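## 4. Setting up the oral placement interview

Section 4 covers the oral part of the Trestum placement test. The written part (section 3) must be set up and published before you start. If the written part is still in draft, the **Oral** tab is grayed out.

You need the role of Coordinator or Site Admin. Interviewers can open the settings described below but cannot save changes to them.

### 4.1 How the two parts fit together

Each new student takes the written part first. It has 50 items and returns a provisional level. The oral interview then confirms that level or moves it up or down by one step. Trestum never moves a student by more than one step on the oral score alone. A larger change has to be made by hand (see 4.6).

The provisional level decides which question set the interviewer sees. A student placed at A2 in writing gets the A2 set, with the first questions from B1 held in reserve.

### 4.2 Create an interview session

1. Open **Placement > Oral > Sessions**.
2. Select **New session**.
3. Enter a session name. Students see this name in their invitation, so avoid internal codes.
4. Choose the intake. Only students with a finished written part are listed.
5. Set the slot length. The default is 15 minutes.
6. Set the gap between slots. The shortest gap is 3 minutes. Interviewers use it to finish their notes.
7. Choose **In person** or **Remote**. A session cannot mix the two. If some students have not arrived in the country yet, create a second session for them.
8. Select **Save as draft**.

**Note:** Slot times follow the time zone of the school. Remote students see the time converted to their own zone, with the school time in brackets. Clock changes are handled for both zones, but invitations already sent before a change in the zone setting are not corrected. Resend them.

### 4.3 Assign interviewers

1. In the draft session, open the **Interviewers** panel.
2. Select **Add** and pick one or more names from the staff list.
3. For each name, mark the levels that person may assess. An interviewer with no levels marked receives no students.
4. Select **Distribute**. Trestum fills the slots in order of arrival date, earliest first.
5. Check the result. To move a student, drag the row to another interviewer.

If two interviewers are certified for the same level, students are shared evenly between them. To weight the split, enter a maximum for each interviewer in the **Limit** column. A blank cell means no limit.

**Caution:** Selecting **Distribute** a second time discards all moves made by hand. Lock the rows you want to keep first, using the padlock at the end of the row.

An interviewer should not assess a student who is a family member or who lodges in the interviewer's home. Trestum compares the staff list with the homestay list and shows an orange flag where the addresses match. The flag is a warning only – it does not block the session.

### 4.4 Load the question sets

Question sets are supplied with the license. You can use them as they are, edit a copy, or write your own.

1. Open **Placement > Oral > Question sets**.
2. Select the level.
3. Select **Duplicate**. The supplied set itself is read-only.
4. Edit the copy. Keep the opening question general and easy to answer. It is not scored.
5. Mark each remaining question as *Core* or *Reserve*. A set needs at least four core questions.
6. Select **Validate**. Any fault is listed with the question it belongs to.
7. Select **Publish**.

A question may be up to 215 characters long. Longer text is refused on saving. The follow-up prompt has the same limit and is shown to the interviewer only.

Published sets are locked while a session that uses them is open. To correct a typing error during an open session, use **Minor edit**. Minor edits are recorded in the log with the name of the user and do not affect scores already entered.

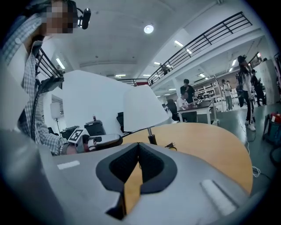

Mercy Kariuki asked on the support board whether a set can be changed halfway through an intake if students have started passing the questions on to one another. Her school had found the B1 opening questions in a group chat the evening before the second round.

It can. Close the current session, publish the new set, and create a new session for the students who remain. The two sessions stay linked to the same intake, and the reports combine them. Where you expect this to happen, switch on **Rotate core questions** under the set options. Each student then gets the core questions in a different order, with one taken from the reserve list.

### 4.5 Score the interview

Interviewers score during the conversation or in the gap after it. The score sheet has four scales:

| Scale | Range | Weight |
|---|---|---|
| Range of vocabulary | 0–5 | 1 |
| Accuracy | 0–5 | 1 |
| Fluency | 0–5 | 2 |
| Understanding of questions | 0–5 | 1 |

1. Open the student from the **Today** list.
2. Select **Start**. The clock begins to run.
3. Ask the opening question, then the core questions in the order shown.
4. Enter a score on each scale. Half points are allowed.
5. Add a comment. Comments are optional unless the oral result differs from the provisional level.
6. Select **Finish**.

A scale left blank is not counted as zero. The sheet stays open and the student appears under **Incomplete** until all four scales are filled.

Fluency carries double weight in the supplied settings. Schools that teach mainly exam classes often lower it. To change a weight, go to **Placement > Oral > Scoring**. New weights apply to sessions created after the change.

**Caution:** Do not tell the student the level at the end of the interview. The result is provisional until the Coordinator releases it, and a student who has been told one level and placed in another will usually contest the placement.

### 4.6 Review and release results

1. Open **Placement > Results**.
2. Filter by intake.
3. Review the rows marked **Moved**. They show the written level, the oral level and the comment.
4. To override a level, select the row, choose the new level and enter a reason. The reason is kept in the student record and is visible to teachers.
5. Select **Release**.

Students receive the result by email, with the class name and room if the timetable has been published. If it has not, only the level is sent, and a second message follows once the class is assigned.

Released results can be changed but not withdrawn. The student is notified of every change.

### 4.7 Common faults

**The student does not appear in the session.** The written part is unfinished or was taken under a different email address. Search for the family name under **All candidates** and merge the two records.

**The result shows "Pending" after all scores are entered.** A second interviewer has opened the same sheet. Ask one of them to close it without saving.

**Error 646 on release.** The class attached to the level is full. Raise the class limit or add a parallel class, then release again. Students in other levels are not affected and their results will already have gone out.

**The remote student can hear but not be heard.** The browser has blocked the microphone. The student has to allow it and reload the page. The clock can be paused from the interviewer's side for as long as this takes, and paused time is not counted against the slot.

Settings for late arrivals and mid-course level changes are in section 5.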